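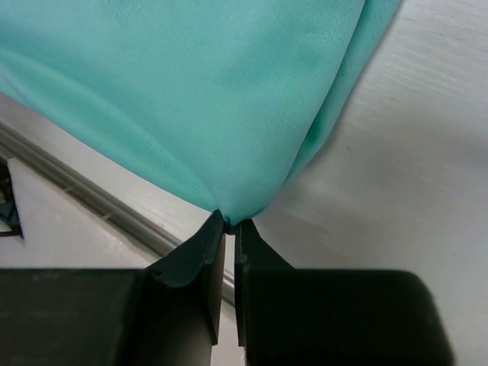 Margareta Căpraru

Libros | Mitos y leyendas | Diciembre

La editorial Katholm publicará este mes la primera traducción completa al español del Cancionero de Lesari, la recopilación de leyendas marineras que hasta ahora solo podía leerse en nuestra lengua en antologías parciales. La obra ocupa dos tomos, con un total de 878 páginas, y llega acompañada de un estudio introductorio, un mapa plegado y un índice de personajes.

El traductor, Aminu Igwe, ha trabajado a partir del manuscrito que se conserva en la biblioteca municipal de Baltham. El texto reúne 2662 estrofas, repartidas en ciclos de extensión muy desigual. El más conocido es el de la reina ahogada, que gobierna un palacio bajo la bahía y sube a tierra una noche al año para reclamar a sus hijos. También figuran el viaje del herrero ciego, las tres pruebas del farero y un grupo de conjuros contra la niebla que las antologías anteriores dejaban fuera.

Igwe ha optado por el verso sin rima y ha conservado las fórmulas repetidas del original, que servían de apoyo a los recitadores. «Quien lo lea en voz alta notará enseguida dónde se tomaba aire», explica en la nota previa. Los pasajes dañados por la humedad aparecen entre corchetes, y las variantes de otras copias se recogen al final de cada tomo.

El segundo volumen incluye un apéndice sobre los usos rituales de los poemas. Según el traductor, varios conjuros se recitaban antes de botar una barca y otros se reservaban para los velatorios. El apéndice reproduce además cuatro melodías transcritas por un organista de la parroquia.

La impresión ha corrido a cargo del taller El Sherbiny, que prepara también una tirada de 200 ejemplares numerados, encuadernados en tela y reservados a suscriptores. La edición corriente saldrá en rústica y los dos tomos podrán comprarse por separado.

La presentación será a las 19.00 horas en la sala de lectura de la biblioteca de Baltham. Igwe leerá el episodio del farero en las dos lenguas y después firmará ejemplares. La entrada es libre hasta completar el aforo.

Suscríbete a nuestro boletín y recibe cada mes las novedades de libros en tu correo. Puedes darte de baja cuando quieras.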